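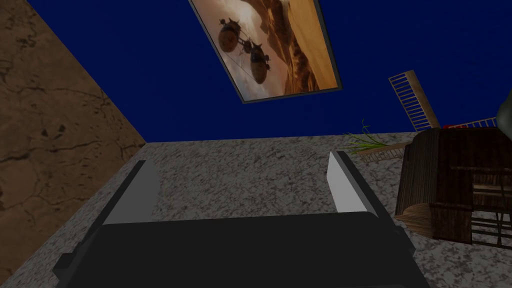 One good month does not make a tin boom

Every November somebody rediscovers tin. The price has a strong few weeks, a smelter publishes a cheerful set of shipping figures, and within days we are told the metal has entered a new age. I have read this story often enough to know how it goes, and I would like to see rather more evidence before I believe this year's edition.

The case for it rests on shipments out of Skirneva, where the smelter sent 212 lots to buyers last month. That is a healthy number. It beats the month before and it beats the same month a year ago, and both comparisons have been repeated everywhere. What gets left out is that the smelter was shut for repairs for much of last autumn. Anything looks like growth when you measure it against a closed gate.

Then there is the question of where the metal went. A shipment is counted when it leaves the yard. It says nothing of whether anybody has melted it, plated with it or turned it into solder. Some of those lots will have gone to factories. Some, I suspect a good share, have gone from one warehouse to another and are sitting there while their owners wait for a better price. Traders call this demand. I would call it storage until I see a factory's order book.

Stovo, the trading house that has been loudest on the subject, tells its clients that stocks are at a level that 'cannot be sustained'. Perhaps so. Stovo also owns a fair amount of tin. I don't accuse it of anything improper, and a firm is allowed to like what it has bought, but its view should be read with that in mind. I noticed that several of the reports quoting its note this month did not mention the holding at all.

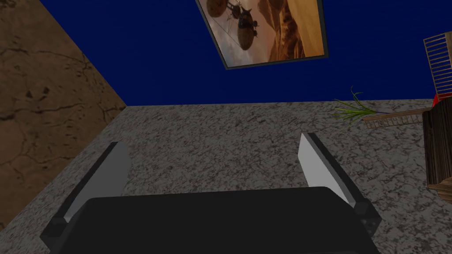
The stock figures themselves are less alarming than the note makes out. They cover metal held in listed warehouses, and only that. Tin kept in private sheds, on ships or in the back of a plating works doesn't appear. When listed stocks fall by 500 tonnes and the price jumps, it may mean that users have run short, or it may mean that somebody found cheaper rent down the road. We had exactly this argument over the listed stocks 3 years ago. The missing metal came back in the spring, all in one go, and the price went down faster than it had gone up.

Supply is where the believers are on firmer ground — a bit firmer, anyway. The Rashti mine has had trouble with flooding, its ore is getting poorer, and new pits take years to open. I grant all of that. But Rashti has been described as nearly worked out for as long as I have been writing on metals, and it keeps finding another seam whenever the price makes it worth looking. High prices have a way of turning waste heaps back into ore. They also bring out scrap, which the forecasts tend to treat as a fixed amount and which is nothing of the kind.

Why should this matter to anyone who doesn't trade the stuff? Ask in Clistcombe. The old workings above the town have been bought and sold by hopeful companies more than once, each time on the back of a price chart, and each time with talk of 200 jobs. The latest owners want the council to pay for a new access road before a single drill hole has been reported in full. Their brochure uses last month's price as though it were a promise. If the road is such a sound bet, the company can pay for it and charge itself a toll.

I may be wrong. Electronics makers could be coming back to the market in earnest, and if they are, it will show in the solder firms' results early next year and in the premiums paid for prompt delivery. Those premiums have hardly moved, by the way, which is odd in a shortage. Buyers who are desperate for metal usually pay extra to have it now.

Until that changes, I'd treat the rally as a rally. Clistcombe's councillors should leave the road money where it is, at least until the drilling results have been published and somebody without shares in the company has read them.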